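so the packing bench at Nalwood got its arms in October. been meaning to write this up, doing it on my break so excuse typos

short version: sorting snack bars into trays by hand was the job everyone swapped out of. 741 bars on a slow shift. wrists gone by lunch

now the arms do the variety packs and we do... everything around them. refilling, checking, fishing out the ones that got dropped

nobody lost hours yet. two people moved over to the Brera line, one hated it and came back. management says "yet" isn't the right word. ok

what changed most – the talking. used to be four of us round one table gossiping. now its one person per bench and you mostly listen to motors

also I know way more about wrapper glare than I ever wanted. shiny blue ones are teh worst, ask anyone on Tsegaye shift

pay went up 40 cents for bench leads. forty. cents. the training was 189 pages, I read maybe the first chapter

would I go back to doing it all by hand? no. do I want a say in what gets automated next – yes, and we asked for that in writing

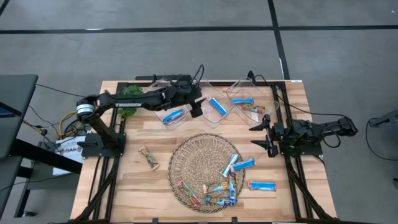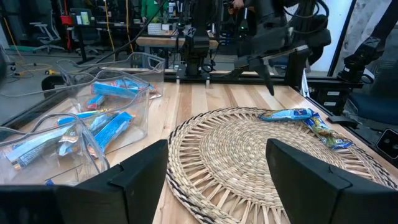

bars, trays, the round mat. both from the bench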